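September, Werkstattküche, Eintrag am Nachmittag

Arbeitsfläche neben dem Kochfeld neu geordnet. Die alte Abtropfschale von Avesley ist raus, sie war an der Ecke gerissen und hat unter den Rand gesifft. Wasser stand darunter, Fuge mit Essig gereinigt, zwei Stunden offen gelassen, dann erst die Matte aufgelegt. Matte vorher ausgewaschen, wird nach dem Trocknen nicht mehr wellig.

Abstand zwischen Wand und Vorderkante nachgemessen: 527 mm nutzbar. Das reicht für Teller und Schalen, für das große Sieb nicht. Sieb hängt jetzt an der Tür.

Flaschen stehen ab sofort hinten an der Wand, Etikett nach vorn. Vorher standen sie neben dem Herd und waren ständig fettig. Margarida wollte sie in den Oberschrank stellen, aber da kommt Hsin-yi nicht dran. Bleibt also so, bis das Regal von Grestier da ist. Bestellt ist es, Position 707, Liefertermin offen.

Topf nach Gebrauch auf dem Kochfeld stehen lassen, Deckel drauf. Knauf bitte nicht einweichen, der letzte hat sich gelöst. Ersatzschraube liegt in der Schublade mit den Gummiringen.

Teller: die geblümten und die weißen kommen auf einen Stapel, links. Schalen einzeln rechts davon, nicht auf die Teller. Beim letzten Mal ist so eine Schale abgerutscht und hat einen Span am Rand verloren, die ist aussortiert.

Stand nach dem Umräumen:

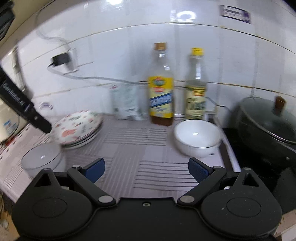

Wing-yan Yeh meint dazu, der Tellerstapel solle flach liegen und weiter von der Kante weg, und wer abends kocht, müsse auch die Fliesen hinter den Flaschen abwischen, sonst habe man nach einer Woche wieder den Film dran. Außerdem fehle ein fester Platz für Tüten.

Das mit den Fliesen übernehme ich in den Putzplan. Für Tüten die flache Kiste von Drisus probieren, die noch unter der Werkbank liegt. Passt sie nicht hinter die Flaschen, kommt sie neben die Spüle.

Offen: Silikon an der Fuge prüfen, Chak-lun nach der Restkartusche fragen, Regalwinkel vorbohren.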